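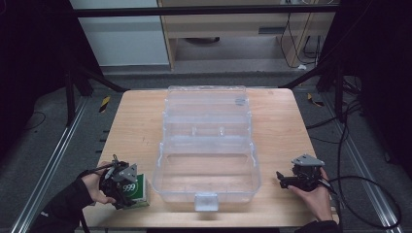
Figure 4.1 Packing with a pair of hand-held grippers. The left one holds a green and white box; the storage box is open.

Chapter 4
When the Grip Lets Go

Dropped objects are a wonderful way into the study of faults! At Starora, Leonie Kerslake logged 400 packing runs and found 31 drops, 23 of them with the jaws reporting a firm hold the whole time. How can a gripper be so sure and so wrong? Her answer came down to a cable, tugged a little each time the wrist turned, that shifted the zero point of the force reading.

We will follow that fault from first symptom to repair, and along the way you will learn to read a force log, test a sensor's zero, and decide when a machine must stop.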